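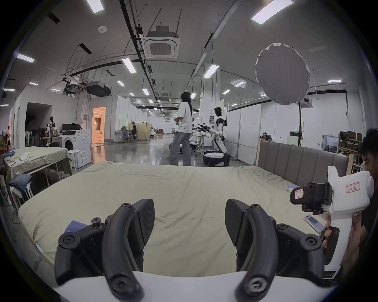 Which of the two gripper designs is better suited to handling household fabric?

The curved-finger design with ribbed pads, referred to in this report as the Adell, is the better choice for thin or folded fabric. The Milura performed equally well on heavy garments and is easier to maintain.

1. Purpose

This report compares two hand-held grippers for use in recording folding and picking tasks. The work was carried out in November by Faustino Nava and Gyula Balogh as part of the second-year automation module. The recordings are intended for later use in training a mobile robot, although robot trials fall outside the scope of this report.

2. Method

Both grippers were used on the same tasks: lifting a folded cloth from a bed, moving jeans to a rack, and straightening a sheet. Operators changed places after each block of trials so that neither gripper was tied to one pair of hands. A trial was counted as successful if the item was lifted, moved and released without a second attempt. The target was 4000 trials. After removing those with missing camera data, 2993 remained, of which 1179 concerned the folded cloth.

3. Findings

The Adell slipped less often on the cloth. Its pads could be slid under a folded edge with little downward force, whereas the Milura tended to push the fabric forward into a ridge before closing. On jeans the two could not be separated with any confidence.

Operators reported more tiredness in the wrist with the Adell after long blocks. Wrinkled sheets caused trouble for both grippers - the fingers often took hold of two layers when one was wanted.

The Gukon logging software lost its connection on several mornings, and this accounts for most of the removed trials. Replacing the cable solved the problem.

4. Limitations

Only two operators took part, both right-handed. Grip force was not measured, as the Tkachuk sensor arrived after the trials had ended.

5. Recommendations

The Adell should be used for the remaining fabric recordings, with shorter blocks. Pad wear should be checked weekly and noted in the workshop log. The cloth trials should be repeated once the force sensor has been fitted.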